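Lesezeit: 9 Minuten

4.2 Datenerhebung und die Sache mit dem Kragen

Ich gebe zu, dass ich diesen Teil der Arbeit anfangs für den langweiligen gehalten habe. Policy trainieren, Kurven anschauen, das macht Spaß - Wäsche hinlegen eher nicht. Aber so ziemlich alles, was wir in Abschnitt 5 an Unterschieden messen, hängt daran, wie das T-Shirt auf dem Tisch liegt, bevor der Greifer überhaupt losfährt, und deshalb schreibe ich es jetzt doch ausführlich auf.

Wir haben insgesamt 400 Demonstrationen per Teleoperation aufgenommen, 200 pro Bedingung. In der Bedingung "glatt" wird das Shirt vor jedem Durchgang mit der Hand ausgestrichen, in der Bedingung "locker" wird es aus Hüfthöhe fallen gelassen und nur so weit auseinandergezogen, dass keine Lage doppelt liegt. Das klingt nach einem kleinen Unterschied, und für einen Menschen ist es auch einer! Für Flelel (so heißt unser Faltmodell, der Name stammt von Jacobus Hlongwane und ist leider hängen geblieben) ist es das überhaupt nicht. Das Modell bekommt nämlich nur die Kamera am Handgelenk zu sehen und die Gelenkwinkel, sonst nichts, also keine Übersichtskamera und keine Tiefe.
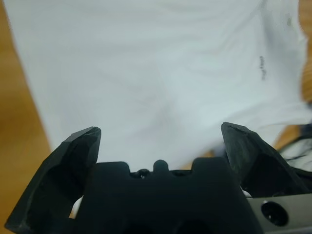 Abb. 3a: Handgelenkansicht, weißes Shirt auf dem Holztisch, Finger weit geöffnet. Der Aufdruck ist in dieser Aufnahme unscharf.

Eine Frage, die wir uns ziemlich spät gestellt haben: Woher weiß die Policy eigentlich, wo oben ist? Ein T-Shirt hat aus der Nähe erstaunlich wenig Struktur. Säume sehen aus wie Falten, Falten sehen aus wie Säume, und bei weißem Stoff wird es noch mal schlimmer, weil der Kontrast fast nur aus Schatten besteht. In der Vorarbeit mit dem Datensatz Barkino hatten wir bunte Handtücher benutzt, da gab es das Problem schlicht nicht (ein Handtuch hat ja auch kein Oben). Lucimara Dantas hat dann vorgeschlagen, die Aufmerksamkeitskarten der letzten Encoderschicht über die Handgelenkbilder zu legen, und zwar getrennt nach Erfolg und Misserfolg. Das haben wir an einem Freitag gemacht, und danach haben wir das halbe Auswerteprotokoll umgeschrieben.

In den gelungenen Durchgängen liegt die Aufmerksamkeit vor dem ersten Griff auf zwei Stellen, nämlich auf dem Halsausschnitt und auf dem Aufdruck. In den misslungenen wandert sie, oft sogar von Bild zu Bild, und bleibt gern an irgendeiner kräftigen Falte hängen. Ich fand das zuerst beunruhigend, denn ein Modell, das sich an einem Schriftzug orientiert, hat vielleicht gar nicht gelernt, was ein T-Shirt ist. 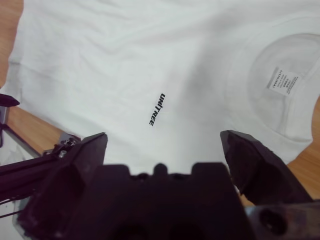
Abb. 3b: Ausgebreitetes Shirt, Kragen im Bild rechts, Finger geöffnet.

Um das zu prüfen, haben wir eine Zusatzbedingung eingeführt, bei der der Aufdruck in den Eingabebildern digital durch Stofftextur ersetzt wird. Das Shirt bleibt also dasselbe, der Tisch auch, nur die Schrift ist für das Modell weg. Von 20 Durchgängen sind mit Schrift 13 gelungen, ohne Schrift noch neun. Das ist weniger, klar, aber es ist kein Zusammenbruch, und wir lesen es so, dass der Aufdruck hilft und der Kragen trägt. Wer daraus eine stärkere Behauptung machen will, braucht mehr Durchgänge als wir (und mehr Geduld beim Hinlegen). Als gelungen zählt bei uns übrigens nur ein Durchgang, bei dem nach der letzten Faltung kein Ärmel übersteht. Die Methode von Rondonuwu, die wir als Vergleich nachgebaut haben, ist da großzügiger, weshalb wir ihre Läufe nach unserem Kriterium neu bewertet haben.

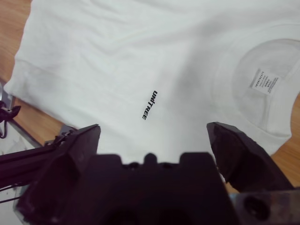

Abb. 3c: Handgelenkansicht mit lesbarem Aufdruck und Pflegeetikett im Kragen.

Beim Maskieren selbst gab es noch ein Detail, das uns in der ersten Runde durchgerutscht ist. Unsere Maske wurde automatisch aus einer Texterkennung erzeugt, und die hat zuverlässig das große Wort gefunden und sonst nichts. Nun steht in Abb. 3c aber nicht nur "UNITREE" auf der Vorderseite, im Kragen sitzt auch das kleine weiße Etikett mit mehreren Zeilen winziger Schrift, und das ist als Landmarke vermutlich mindestens so brauchbar. Wir haben die Masken deshalb um das Etikett erweitert und die Zusatzbedingung komplett wiederholt; die oben genannten Zahlen stammen aus dieser zweiten Runde. Eine Variante, in der nur das Etikett verdeckt ist, fehlt uns noch, die steht für November auf dem Plan, dann auch mit dem Aufbau in Poltulach.

Kommentare (3)

Tilda: Habt ihr mal probiert, das Shirt auf links zu drehen? Dann wäre der Aufdruck ganz ohne Maske weg, und die Nähte wären deutlicher.

faltwerk: Neun von 20 gegen 13 von 20, da würde ich gern ein Konfidenzintervall sehen. Sonst sehr schön zu lesen, vor allem der Teil mit den Aufmerksamkeitskarten.

M. R.: Gibt es die Masken irgendwo zum Herunterladen? Ich sitze gerade an etwas Ähnlichem mit Hemden, und die Knopfleiste treibt mich in den Wahnsinn.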